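Trindance Curling Wand – six weeks in

My hair is fine, stubborn and straight as a ruler, and it drops a curl before I've found my shoes. So when my cousin Chantal asked me to be in her wedding in July, I started hunting for a wand that would get me through a ceremony, dinner and at least a little bad dancing. My stylist, Randi Halvorsen, said she'd been using the Trindance on clients with hair like mine, and I bought one that same night for 90 dollars.

First impressions were good! It's lighter than my old Detau and the cord swivels properly, so I wasn't getting wrapped up in it every time I switched sides. It heats up fast too. The barrel goes up to 374 degrees, which sounded low to me (my Detau ran a lot hotter and I always had it cranked), but I left it there and my ends have been much happier.

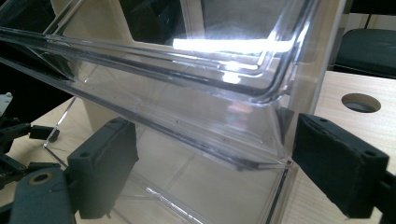
Now, the curls. With a little mousse and a few clips while everything cools, I get loose, soft waves that look like I paid somebody. The whole head takes me 19 minutes now, though the first try was nearer an hour and I burned my ear. Wear the glove, even if it makes you feel silly. I wore the waves out to dinner as a test and they were still there when I got home, a bit droopy in back but totally fine for photos.

What I don't love: the buttons sit right where my thumb goes, so I've turned it off mid-curl more than once. The stand is a flimsy little wire thing and I just use a heat mat. And if you want tight ringlets, this barrel is too fat for them – my friend Lise tried it on her bob and got one sad flip at the bottom.

I did a full trial run with my hair half up and Chantal approved it, so the wand is coming with me in July. Four stars from me, and I'd give it the fifth if they moved that power button.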